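Week 6: Storage and Small Parts in the Stockroom

Reading for this week: the Hasgate case (handed out last time) and chapter 4 of the course pack up to the section on reorder points.

Last week we looked at receiving. Goods come in, somebody checks them against the order, and they get a line in the stock record. This week covers what happens next, which is that they have to be put somewhere. Most beginners think of storage as a question of space. In a small stockroom it is mainly a question of finding things again.

Fixed and open locations

In a fixed system every item has its own spot and nothing else goes there, even when the spot is vacant. Staff learn the layout quickly and new people can work from a printed map. The cost is wasted space. A fixed spot has to be large enough for the biggest delivery you expect, so on an average day much of the room holds air.

In an open system an item goes wherever there is room, and the record says where. Space is used far better, but everything depends on the record. If one person puts a carton away and forgets to log it, that carton is lost until the next full count.

Most real stockrooms mix the two. Fast items get fixed spots near the door, and slow or bulky items go into open locations farther back. The Hasgate stockroom works this way. It carries 1,381 separate items, and 200 of them have fixed spots. Look at the table on page 2 of the case and note how many of the daily picks come from those 200.

Containers

For small parts the container matters as much as the shelf. Three questions to ask before buying any:

Can a person tell what is inside without opening it?
Can a person reach the bottom?
Will it still fit the shelf when the shelf is changed?

Clear plastic boxes do well on the first question. They scratch with use, and a badly scratched box is not much better than a solid one, but for light parts they are usually the cheapest answer. Open-front bins are faster to pick from and gather more dust. Drawers are tidy and slow. Deep boxes of any kind are a problem for the last few pieces, which is where most counting mistakes come from.
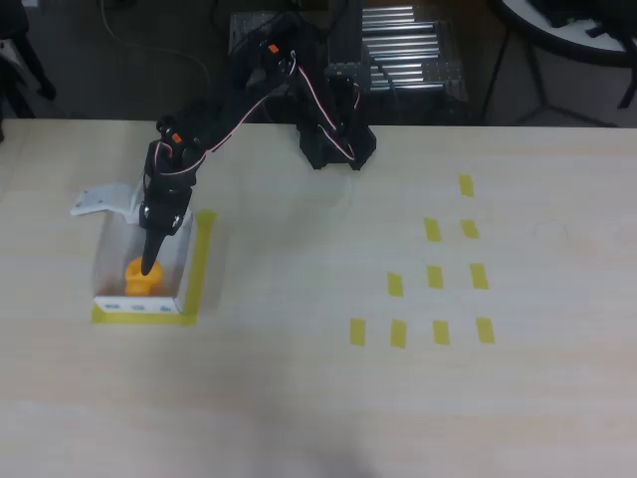 Box depth also affects the person doing the work. A shallow box at waist height can be emptied all day without much strain. The same box above the shoulder is tiring within an hour. Begoñe Cantero's layout for the Dridow branch put the most-picked items between hip and chest height and moved everything else up or down from there. The change took one evening and needed no new shelving.

Labels

A label should carry the location code, the item number and a short plain name, in that order. Put the label on the shelf edge as well as on the box. If it is only on the box, then when the box is moved the empty place tells you nothing.

Do not use color alone. Colored labels are fine as a second signal – for example, to mark items that expire – but some of your staff will not see the difference between red and green, and printers run out of ink.

Location codes should go from large to small: room, row, shelf, position. Leave gaps in the numbering. Amissah numbered its rows 1 to 11 with no gaps, then added a row between 4 and 5 and had to relabel more than half the room.

Counting

A full count closes the stockroom. A cycle count checks a few items each day while work goes on, so that everything is checked over the year. Fast items should come up more often than slow ones.

When a count and the record disagree, recount first, then check the last five movements of that item, and only then change the record. Write down the reason for the change, even if the reason is "unknown." At Giltier the record showed 3,863 hinge pins and the shelf was short by two full cartons. They were found one row over, under the code for a different pin.

For next time

Draw a floor plan of a stockroom or supply closet you have access to. Mark the fixed and open locations. Pick one shelf, write location codes for it, and bring the plan to the seminar. One page is enough – hand drawn is fine.

We will start week 7 with reorder points, so bring a calculator.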